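Section 4. Setting Up a Warp Plan in Olosau

Olosau calculates warp length, end count and yarn weight for rigid heddle and floor looms. It does not draw drafts. If you need a threading draft, finish this section first and export the plan afterward (see Section 9).

Before you begin

Have the following at hand:
– the loom's maximum weaving width
– the reed or heddle you intend to use
– yardage per pound, or meters per 100 grams, from the yarn label
– a washed sample in the same yarn, if you have one

Note: Olosau stores one unit system per project. Changing from inches to centimeters after step 3 clears the shrinkage fields.

4.1 Creating the loom profile

1. Open the Looms tab and select New Profile.
2. Enter the weaving width. Use the width of the reed, not the outside width of the frame.
3. Enter loom waste. This is the warp you cannot weave at the front tie-on and behind the shafts. The default is correct for most table looms and too low for most floor looms. Measure your own from the last warp you cut off.
4. Save the profile. Its name appears in the drop-down list for all later projects.

Caution: Deleting a profile also removes it from finished projects. The calculated figures remain, but they can no longer be edited.

4.2 Entering the cloth

1. Select New Project and choose a loom profile.
2. Type the finished width and the finished length of one piece. Do not include fringe.
3. Type the number of pieces. For 2 or more, the Gap field becomes active. Enter the unwoven warp you want between pieces.
4. Enter fringe for one end only. Olosau doubles it.
5. Enter the sett in ends per inch. For a plain weave, wrap the yarn around a ruler for one inch, count the wraps and divide by two.

Note: The sett does not have to match the reed. If it differs, the sleying pattern is shown in the right-hand column, for example "1-2-1-2."

4.3 Shrinkage and take-up

1. Leave take-up at its default of 9 percent unless your sample tells you otherwise.
2. Enter shrinkage separately for width and length. Wool and cotton rarely shrink by the same amount in both directions.
3. Press Recalculate. Fields that have changed are marked in bold until you save.

Caution: Do not add your own allowance to the finished length. It is added in this step, and a second allowance gives a warp that is too long and a yarn estimate that is too high.

4.4 Reading the result

The summary gives warp length, total ends, width in the reed and yarn needed for warp and weft. Yarn is rounded up to the next full skein or cone. If the width in the reed is greater than the loom's weaving width, the line turns red and the plan cannot be printed.

Projects with more than 2000 ends take longer to recalculate. Wait for the status bar to clear before you change another field.
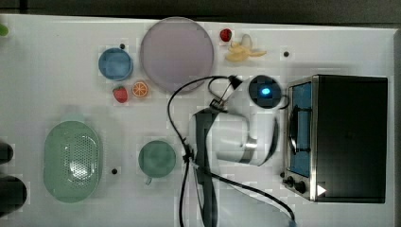
Covadonga Benítez: My plan for four dish towels came out a full yard longer than the one I had worked out on paper. I had typed the fringe for both ends, and I had also put a gap between the towels without noticing that the fringe was already counted for each piece. I set the gap to zero and the two figures agreed. Could the manual say this in 4.2?

Reply from Olga Toledo, Dec 17, 2018: Confirmed. When fringe is entered, it is applied to both ends of every piece, and the gap is added on top. If the pieces will be cut apart through the fringe, set Gap to 0. A note will be added to step 3 in the next revision.

4.5 Saving and printing

1. Select Save Plan. Plans are saved to the Olosau folder unless you choose another location.
2. Select Print. Choose Short for the figures alone, or Full to include the sleying pattern.
3. Check the project name at the top of the printed sheet before you wind the warp.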